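Betreff: Re: [Stofftausch] Einlage wellt sich nach dem Waschen

Hallo zusammen,

Naveed Mengal schrieb am 06/07/2022:
> Ich habe jetzt die zweite Bluse fertig und wieder das gleiche Drama:
> Nach dem ersten Waschen wirft der Kragen Blasen. Einlage ist die
> dünne von Plinex, gebügelt nach Packungszettel. Liegt das an mir
> oder am Stoff? Und wäscht hier jemand wirklich alles vor?

Oh ja, ich wasche alles vor! Hab ich früher auch nicht gemacht, bis mir im Februar ein Hemdkleid so eingelaufen ist, dass es jetzt meine Nichte trägt (steht ihr leider besser). Baumwolle geht bei mir gleich nach dem Kauf in die Maschine, und zwar so heiß, wie ich später das fertige Teil waschen will. Danach noch feucht bügeln und erst dann zuschneiden. 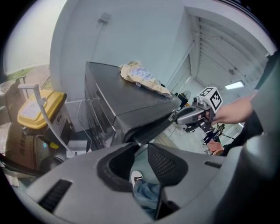 Bei der Einlage selbst bin ich etwas eigen. Die lege ich in eine Schüssel mit handwarmem Wasser, lasse sie 15 Minuten in Ruhe und hänge sie dann über die Duschstange - bloß nicht wringen und auf keinen Fall in den Trockner, sonst ist der Kleber hin. Klingt umständlich, aber seitdem hatte ich keine Blasen mehr. Von der Plinex hab ich auch noch einen Rest, die finde ich für Kragen ehrlich gesagt zu labberig. Für den Midis-Schnitt nehme ich lieber die gewebte von Lamdale, die hat mehr Stand.

Und dann das Aufbügeln: nicht schieben! Aufsetzen, drücken, anheben, daneben wieder aufsetzen. Ich zähle dabei laut mit, zum Leidwesen meines Mannes. Danach bleibt das Teil flach liegen, bis es ganz kalt ist, gern über Nacht.

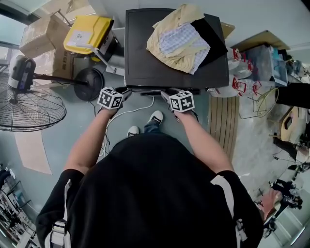 Was die erste Bluse angeht, Naveed: Kragen noch mal mit feuchtem Tuch drüber pressen, manchmal haftet es wieder. Wenn nicht, würde ich nur den Oberkragen neu machen, das sind vielleicht zwei Abende. Welchen Stoff hast du denn genommen, war das der karierte vom letzten Tausch?

Ach ja, ich hab noch 4 Meter Leinen abzugeben, naturfarben, vorgewaschen natürlich. Gern gegen Knöpfe!

Liebe Grüße
Heike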